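Robots > Tabletop arms > Diltmont pair > README

# Diltmont two-arm cell: setup and upkeep

2018-03-13, by Marcela Jireš

Covers the Diltmont cell as it stands after the finger change. Replaces the old Sillovier notes. The recordings themselves have a separate card; read this one before touching the hardware.

## Hardware

- Two black servo arms, same kit, same firmware. The config files call them `near` and `far`.
- Printed yellow fingers on both grippers. Part files are in `fingers/seixas_v6`.
- One small wrist camera on `near`, looking down past its own fingers.
- One Grukholm power supply, one USB hub, one desktop machine.

The arms work down to the floor. The tile grid is useful for rough placement, but do not use it for calibration. Grout lines are not straight enough over that distance, and the two operators never agreed on which edge of a line to measure from.

## Power-up order

1. Put both arms in the rest pose by hand, power off.
2. Switch on the supply and wait for the servo LEDs.
3. Plug in `near`, then `far`. If the order is reversed, the port names swap and each arm will follow the other's commands.
4. Run `check_bus`. Every servo must answer. One missing ID usually means a connector that has backed out at the elbow.
5. Home both arms at low speed with one hand on the switch.

## Fingers

Print flat side down. The pockets in the side faces save plastic and let the finger flex slightly before the servo stalls. Do not fill them in the slicer. Solid fingers were tried in September and two jaw servos ran hot within one session.

Fit the fingers with the jaw open. Tighten the screws until the finger stops rocking, then stop. Close the jaw and check that the tips meet along their length. A gap at one end means the finger is seated crooked. File the seat, never the tip.

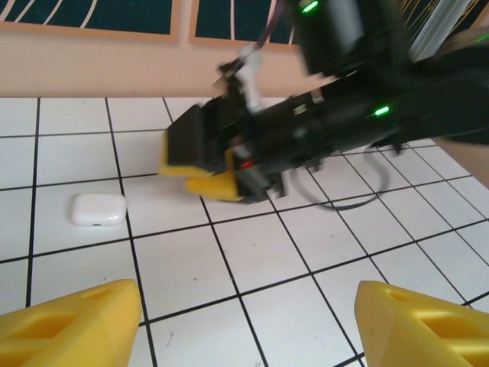

After any finger swap, the jaw zero has to be set again. Close the jaw at the lowest torque, read the position, and write it to `jaw_zero` in the config for that arm only. On `far`, the value at the time of writing is 621. If a fresh reading is more than 15 counts away from the stored one, look for a loose horn screw before saving it.

## Cables

Most downtime on this cell has been cable trouble. Rules in force:

- Leave enough slack for full wrist travel, and check it by moving the wrist by hand with power off.
- A loop that reaches the floor must be clear of both grippers at every point of the planned motion. Step through the motion at low speed first.
- Hold connectors by the housing when unplugging. Pulling on the wires has already cost us one jaw servo lead.
- No tape on moving joints. It leaves glue in the gap and hides cracks in the insulation.

## Service

| Task | When |
|---|---|
| Wipe camera lens | every session |
| Check horn screws | every 6 hours of motion |
| Replace fingers | 2,000 grasps, or any visible crack |
| Re-run camera calibration | after any work on the `near` wrist |

Log each job in `service.txt` with initials and the arm name. Entries without an arm name are useless later.

## Known faults

`far` drops off the bus at full reach. Reseating the shoulder connector clears it for a while. A new lead is on order.

`near` sags when idle in the forward pose. Park it folded.

## Comments

**Gervásio Portela:** Step 3 also applies after the desktop machine sleeps. Mine came back with the ports swapped.

**Marcela Jireš:** Confirmed. Sleep is now disabled on the cell machine.

**Gervásio Portela:** Is v6 the one with the slanted top? The folder has two files and neither is labeled.

**Marcela Jireš:** Yes, slanted. I removed the other file.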